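3.2 Gripper upkeep

Each hand-held gripper is a set of printed arms turning in brass inserts. The inserts are checked every 500 grasps, and any that has worked loose is pressed back in with a soldering iron. Flat objects are the hardest on the fingers, and we use them for the closing test.
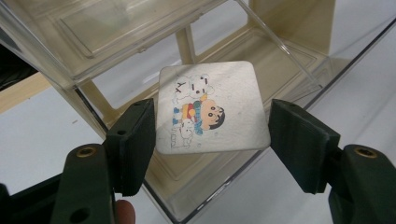 Figure 2. Closing test with a flat plate.

How often do the finger pads need to be replaced? A pair lasts up to 2000 grasps, and sooner if the two faces no longer meet evenly.

Pad alignment was done by Gidey and Leiva before every session. The fingers were closed by hand and the screws tightened from the lower pair upward.

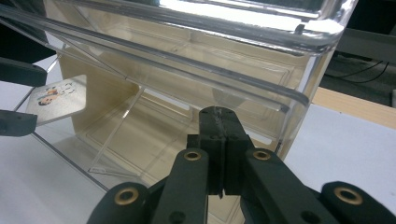 Wear on the arms was logged separately for each gripper. Play at a pivot shows up first as a gap between the closed pads. With the pads meeting in a narrow upright seam, as on the black gripper in front of the clear bin, an uneven gap is easy to spot by eye. Arms with play were taken off and reprinted.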